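The Slow Chemistry of Off-White

Undyed cotton is rarely white. The fiber leaves the gin somewhere between straw and gray, and what a store sells as cream, ecru or natural is usually the product of a decision made at the bleaching stage. At Civier, a finishing plant that handles heavy jersey and fleece, that decision is controlled by two variables: peroxide dose and time in the bath.

A full bleach removes nearly all of the yellow pigment and most of the seed fragments. A half bleach stops earlier. Seed specks go pale, waxes come out, and a trace of the original color stays in the fiber. The plant runs half bleach in lots of 2,000 pounds and reads each lot on a spectrophotometer before it moves to the dryer.

Matching is the hard part. Two lots of cream can agree under store lighting and separate in daylight, particularly if one yarn carries an optical brightener left over from recycled content. Ikeda, a knitter that supplies the plant, now screens incoming yarn under ultraviolet lamps. Roughly 3 cones in a pallet glow and are pulled.

Drying adds its own shift. Cotton held too long at high heat yellows, and softeners with a cationic base yellow faster than silicone types. Imari, which makes the softener used on most of the plant's fleece, recommends a lower final zone and a longer pass. Output drops, but the shade holds.

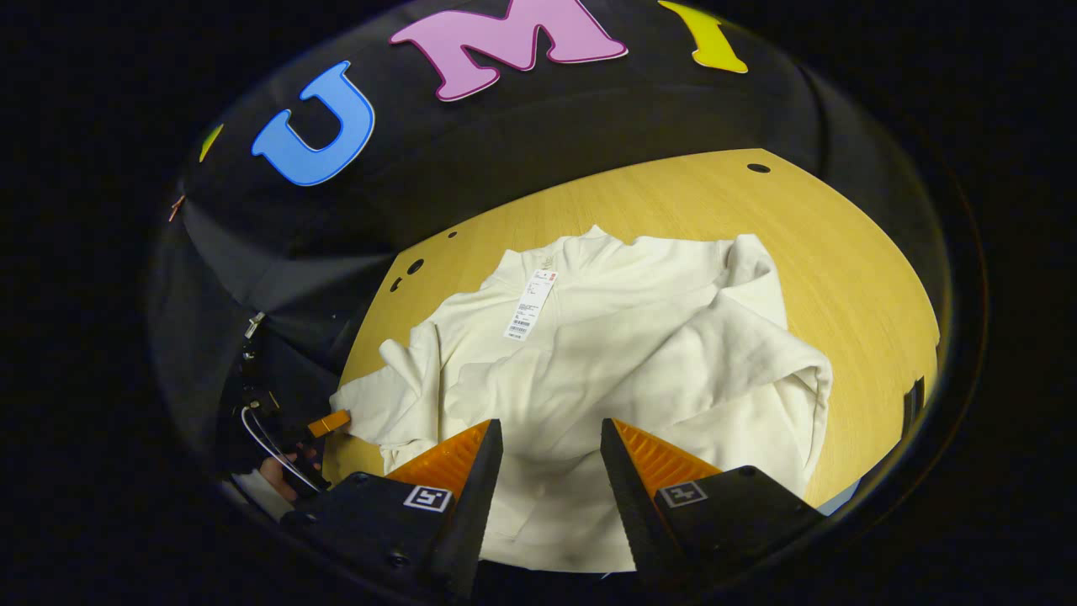

Storage causes more complaints than processing does. Antioxidants in plastic bags can react with nitrogen oxides from truck exhaust and leave yellow patches, usually along folds where air gets in. Pale goods also pick up marks from anything pressed against them. A cream garment with a long paper tag lying flat on its upper chest, black barcode and small red logo included, puts printed paper directly on the fabric. Finishers therefore ask for rub tests on the ink, wet and dry, before tags are approved.

Kullness, a warehouse operator, keeps pale knits in a separate room with electric forklifts only. Claims for yellowing there fell over one winter, although the bag film was changed in November and the two effects have not been separated. A patch of this type will often fade in sunlight or rinse out in a mild acid bath. Heat damage does neither, and those pieces go to overdye.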